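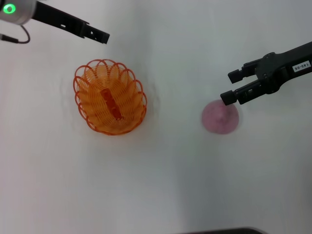
**Drodeo two-arm recording kit, 4 out of 5**

Quick one, have to get back to the bench. Had the Drodeo kit since November, bought through Vetmont. Using it to gather pick-and-place examples for a policy we train in house. Small stuff into a basket, over and over.

Numbers first. 147 episodes kept so far. 40 thrown out, mostly my fault (started recording too early, bumped the table, that kind of thing). Best stretch was a whole morning with no dropped streams.

Good:

- Head and wrist views stay in sync. Our old Drorkstead setup drifted and we'd find out at training time. Awful.
- Teleop feels light. Sang-wook Cha had never driven one and was saving usable episodes before lunch.
- Discard button right where your thumb is. Use it alot.
- Long skinny fingers get down inside a basket without shoving it. Mostly.

Not so good:

- Export is slow. Start it and go eat.
- Task labels are free text, no list to pick from. We ended up with "put in basket" and "place in basket" as 2 seperate tasks. Had to clean that up by hand.
- Manual skips calibration nearly completely. One page. Support did answer same day.

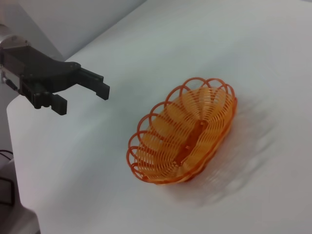

Wrist views are the reason I'd buy it again. Head view alone, the policy kept closing short of the object. Retrained with wrist streams added, much better on soft things. Hard narrow pieces still so-so, needs more episodes with odd angles I think.

Tip: move the basket between episodes. Turn it too. My first batch had it parked in one spot and the model learned the spot. Whole batch, useless. Also pale tabletop = washed out on auto exposure, so lock it before you start. Setting is buried under Streams > Advanced.

Price is steep for 2 arms and a recorder. Still cheaper than the hours we lost on the old one. Losing a star for export and the label thing. If they fix labels in the next update I'll come back and change it to 5.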